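Trimo: Cabin Rattle Records

README and data card, second release

Trimo is a table of squeaks, rattles and buzzes in the interiors of passenger cars, written down by the people who had to find them. It has 444 records covering 57 car models. Each record is one noise in one car: where it seemed to come from, where it did come from, what set it off, and what was done to it.

The records come from the job books of Potgieter, an independent interior repair shop in Sernthorpe, and were typed up and cleaned by Sizwe Zwane. The release is text only. There are no sound recordings.

What changed in this release

The part names have been merged. The first release had the same piece listed as A-pillar cover, A-post trim and windshield side panel depending on who was holding the pen. There is now a single list of 69 part names and every record uses it. The original wording is kept in part_as_written for anyone who wants it.

The column called speed has been dropped. It was filled in from memory at the bench, and comparing it against the few cars we could drive again did not go well. Use trigger instead, which only says whether the noise came with bumps, steady road buzz, body twist, temperature or the stereo.

Records from convertibles with aftermarket tops were removed. They may come back as their own file.

Files

records.csv - the main table, one row per noise
parts.csv - the part names, with the cabin zone each one belongs to
reach_terms.csv - the words used in the reach column and what they mean
models.csv - body style and trim level for each model code
notes.txt - longer remarks that did not fit in a cell, keyed by record number

All files are UTF-8 with a header row, apart from notes.txt. Commas inside the repair column are quoted. Some spreadsheet programs will try to turn the record numbers into dates when you open the file, so import that column as text.

Columns in records.csv

record - the record number, taken from the job book
model_code - matches models.csv
heard_at - the zone where the owner said the noise was
found_at - the zone where the shop found it
part - from parts.csv
part_as_written - the name in the job book
trigger - bumps, buzz, twist, temperature or stereo
contact - what was touching what, such as clip on panel, panel on panel, wire on duct
reach - how a person had to get at it
repair - free text
returned - yes, no or blank

The heard_at and found_at columns are the main reason the table exists. They disagree a lot. A loose clip behind the instrument cluster can sound as if it is in the passenger door, and a headliner buzz is often reported as a sunroof fault. Do not treat heard_at as an error to be corrected. It is what the owner said, and it was copied without changes.

Reach terms

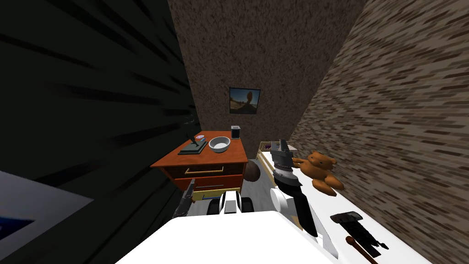

The reach column describes the position of the person doing the work, and it was the hardest one to make consistent. Job books say things like "had to get in behind" and leave it there. We settled on a short set of terms based on where the body stays and where the arm goes. "High forward" means the body stays low and close while one arm goes up and ahead of it, like the robot's right arm in the small room here, with the forearm running diagonally back down and the hand end pointed at the far wall. "Low forward" is the same with the arm under the dash. "Blind" is added after either one when the person could not see the part while touching it. "Seat out" means the front seat was unbolted first, and it replaces the other terms whatever the arm was doing.

Left and right in the reach column are always the car's left and right as you sit in it facing forward. The job books were not consistent on this. Where a sketch or a part number settled the matter, the side was filled in. Where nothing did, the side is blank, and it should stay blank if you merge this table with another one.

How the records were made

A car comes in with a complaint. Someone from the shop drives it with the owner if the owner is willing, and writes down the complaint before touching anything. The car is then driven again without the owner, with one person listening and pressing on panels. Once a likely part is found it is held, padded or taken off and the same stretch of road is driven again. If the noise is gone, the part goes in the book. If it is still there, they go on to the next part.

Parts that were padded and made no difference were not always written down. This is a gap. You cannot use Trimo to work out how many parts a technician tries before finding the right one.

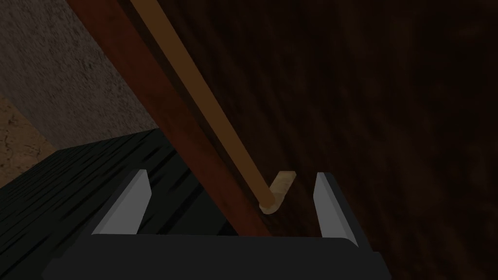 Repairs are mostly felt tape, foam blocks, new clips and a little dry lubricant. Where a whole panel was replaced, the repair column says so. Prices and labor times were in the books but have been left out at the shop's request.

The returned column says whether the owner brought the car back for the same noise. A blank means the car had not been driven 1,000 miles since the repair when the record was typed, or that the mileage was missing. A "no" does not prove the repair held. Some owners sell the car, some go elsewhere, and some learn to live with it.

Who and what is over-represented

Potgieter works mainly on larger sedans and luxury SUVs, so the table has more wood veneer, powered sunshades and rear entertainment screens than you would find on an ordinary street. Small hatchbacks are rare. Pickup trucks are nearly absent. Electric cars show up more in the later records, and owners of those cars report quieter noises, which makes sense given how little there is to cover them up.

Sernthorpe has rough concrete roads on its east side and most test drives were done there. Noises triggered by bumps are therefore easier to reproduce than noises triggered by heat, and the shop is more likely to have solved them. Cold weather complaints are underreported. The shop's bay is heated, and a creak that only shows up at seven in the morning in January may be gone by the time the car is inside.

Privacy

Owner names, license plates and VINs were never typed in. The notes were read through for names and places, and a few lines were cut. Model codes are ours and are broad enough that a single car should not be identifiable, but two of the rarer limousines were folded into a general "long wheelbase sedan" code to be safe. If you recognize your own car in the notes and want the line removed, write to Sizwe Zwane through the shop.

Suggested and unsuitable uses

Trimo works well for looking at which zones get mistaken for each other, for building a checklist, or as practice data for a class on messy free text. Zarkinix, a small diagnostic tool that suggests the next panel to press on, was built from the first release and still reads the old part names. A mapping file for it is planned.

Please do not use the table to rank car makers. It says nothing about how many cars of each model are on the road, and a model with many records may simply belong to patient owners who live near the shop. It is no use for safety work either. Noises that turned out to be suspension, brakes or steering were sent to another garage and are not here.

Known problems

Several records have a part that belongs to a different zone than found_at. Most involve wiring, which runs through more than one zone. They have been left as written.

The word "dash" in the notes can mean the whole dashboard or only the top pad.

The stereo trigger was added late. Earlier records that should have it are probably under buzz. 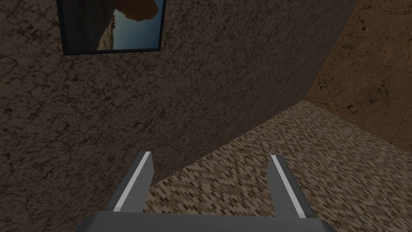 Corrections

Send corrections with the record number and the column name. Changes to found_at are checked against the job book before they go in, so they take longer than spelling fixes. The next release is due in May and will include the convertible file if the top measurements can be sorted out by then.

License and credit

Free to use and share with credit to Trimo and the Potgieter shop. If you change the part names, please say so and keep part_as_written in your copy.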